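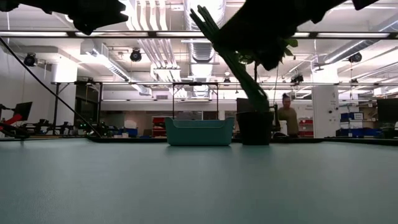
Two grippers, one plant

2024-07-19

Print this post | E-mail this to a friend

I have been going back and forth between two grippers since January, and this week I finally ran both of them through the same set of tries. One is the Skerkeo, which we have had on the arm for a long time. The other is the Hivora, which came in as a loaner from the Grivdale office and has to go back at the end of the month.

The test object was the artificial plant. I picked it over the usual blocks and cups. Blocks tell me very little at this point, as both grippers pick them up all day. The plant has long stems that bend away when you touch them, and the leaves are small and sit in a bunch at the top. The weight is all in the pot. If you grab high, the stems swing. If you grab low, you hit the rim.

The task was to take hold of the foliage, lift, and set the plant down in the teal bin. I ran it with the same Trnka controller for both, same speed, same starting spot to the right of the bin. I did not change the grip force between tries.

The Skerkeo got 83 good lifts before I stopped to swap. Its fingers are chunky and they close hard, so once it has the leaves it does not let them go. The trouble is on the way in. The fingers fill a lot of the camera's view, and when they get close to the plant they are out of focus and dark against the ceiling lights. You lose the stems right when you want to see them. I turned the exposure up, which helped with the fingers and washed out the rest of the room.

The Hivora is lighter and has thinner fingertips. It was easier to aim. It dropped the plant 5 times, always on the swing toward the bin and never on the way up. I think the pads are too smooth for plastic leaves. Putting rubber tape on them got rid of most of the slipping, but the tape came off after 4 lifts and I had to clean the glue away.

Wiring on the Hivora is worse. The connector is on the side, and the cable pulls at it when the wrist turns past a certain point. Replacement pads are 485 a set, too, and the Skerkeo ones are a good deal cheaper.

For now the Skerkeo goes back on the arm. Before the loaner leaves I want to try it once more with a lower grab, under the leaves, and with the second camera moved farther back from the table.

Print this post | E-mail this to a friend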